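Perguntas frequentes – Recolha de demonstrações com pinça manual

Programa Trarndale, polo de Clotetport
Última revisão: 20 de julho de 2025

A quem se destina esta página?
Aos operadores inscritos no programa Trarndale e às entidades que cedem espaços para as sessões. As regras aplicam-se igualmente aos polos de Clotetport e Gikport, salvo indicação expressa em contrário.

O que se entende por demonstração?
Entende-se por demonstração o registo contínuo de uma única tarefa, executada por um operador com a pinça na mão, desde a posição inicial até à posição final. As demonstrações aceites integram o conjunto de treino do modelo de manipulação. Cada tarefa exige 80 demonstrações aceites antes de ser encerrada.

É necessária experiência prévia em robótica?
Não. Exige-se a frequência da formação inicial, com a duração de 95 minutos, e a aprovação na sessão de ensaio. A formação é ministrada em Clotetport por Rhodri Humphreys e inclui prática individual.

Em que posição deve estar a pinça no início do registo?
A pinça deve estar aberta, sem qualquer objeto entre os dedos, e orientada para a superfície de trabalho. Ambas as almofadas devem ser visíveis na imagem. O operador mantém esta posição durante alguns instantes e só depois inicia o movimento.

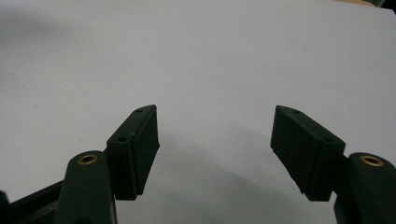 Pinça aberta sobre a superfície branca, com as duas almofadas visíveis.

A mesma posição é utilizada no fim da tarefa?
Sim. Depois de largar o objeto, o operador afasta a pinça, volta a abri-la por completo e aguarda o sinal sonoro. Os registos interrompidos antes do sinal são devolvidos como incompletos.

Que superfícies são admitidas?
São admitidas superfícies planas, lisas e sem brilho acentuado. Toalhas estampadas, vidro e metal polido carecem de autorização do responsável do polo. A superfície deve ser limpa antes de cada sessão com o pano fornecido – não devem ser usados produtos abrasivos.

As sombras invalidam um registo?
Em regra, não. A sombra da própria pinça é aceite, desde que os dedos se distingam claramente do fundo. Devem evitar-se, contudo, as sombras de pessoas em movimento e as luzes intermitentes. Se a iluminação da sala mudar a meio de uma demonstração, esta deve ser repetida. 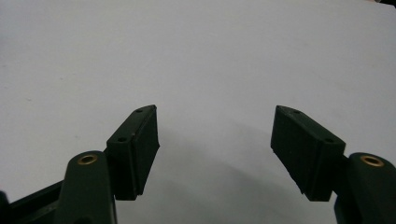 Dedos afastados e sombra difusa sobre a superfície clara.

O que deve ser verificado na pinça antes da sessão?
O operador confirma que as almofadas estão firmes, que os dedos abrem e fecham sem resistência e que a lente está limpa. Qualquer folga deve ser comunicada antes do primeiro registo. As peças de substituição são fornecidas pela Howells e só podem ser montadas pelo pessoal técnico do polo.

Pode repetir-se uma demonstração mal executada?
Pode. O registo defeituoso não deve ser apagado pelo operador; deve ser assinalado com o código 51 e seguido de nova tentativa. A equipa de revisão decide se o conserva como exemplo de falha.

É permitido variar a forma de executar a tarefa?
É permitido e recomendado, dentro dos limites da ficha de tarefa. O operador pode alterar o ângulo de aproximação, a velocidade e a posição inicial do objeto. Não pode alterar a ordem das etapas nem substituir o objeto indicado.

As pessoas presentes na sala são gravadas?
As sessões devem ser preparadas de modo a que ninguém além do operador se encontre no campo de visão. Se surgir um rosto ou um documento pessoal, o registo é assinalado e eliminado na revisão.

Quantas demonstrações foram já aceites?
Desde janeiro, o polo de Gikport entregou mais de 300 demonstrações aceites. Os dados de Clotetport serão publicados após a conclusão da revisão em curso.

A quem se dirigem as dúvidas não abrangidas por esta página?
As questões sobre equipamento e fichas de tarefa são tratadas por Edgars Vanags, coordenador da recolha. Os pedidos relativos a horários e formação devem ser entregues por escrito na secretaria do respetivo polo.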